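3.2 Bedside surfaces in the furnished rooms

The second group of rooms was rented with furniture. We visited 16 of them in January, all in the two buildings managed by Makholm, and we asked each tenant to leave the room as it was in the morning. The tenants had lived there for at least 60 days. As in the earlier part of the study, we were interested in the small area between the bed and the next large piece of furniture, where most of the evening objects are put down (Tully's notes call it "the landing area", and we keep this name).

In these rooms the landing area is decided mainly by the wall. The bed is placed so that the switches and the socket can be reached from the pillow, and the nightstand then takes the place which remains below them. Tenants told us that they rarely move it, even when they would like more space for walking.

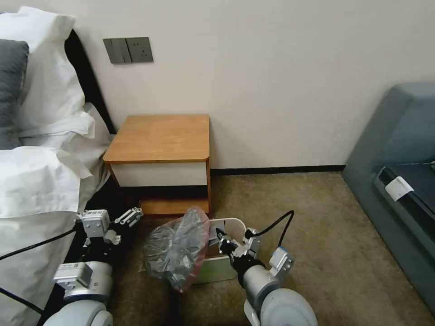
Figure 4. Bedside area with nightstand, wall switches and socket. A sofa stands on the right.

The nightstand with one drawer and an open space under it was used in different ways. Several tenants kept the top clear and put everything in the drawer, while others used the top for a phone and a glass and left the drawer for things they seldom need. The lower shelf was mentioned less often in the interviews. One tenant explained that she forgets the shelf because she does not see it when she lies down.

A sofa near the bed changes the habits again. Clothes which are worn a second time go to the sofa, and the nightstand is then kept for small things only. This agrees with the diary entries, of which 232 concern the bedside, and with the observation of Fitzgerald in the Susta rooms, where there was no second seat and the clothes were left on the bed. We return to the diaries in Section 4.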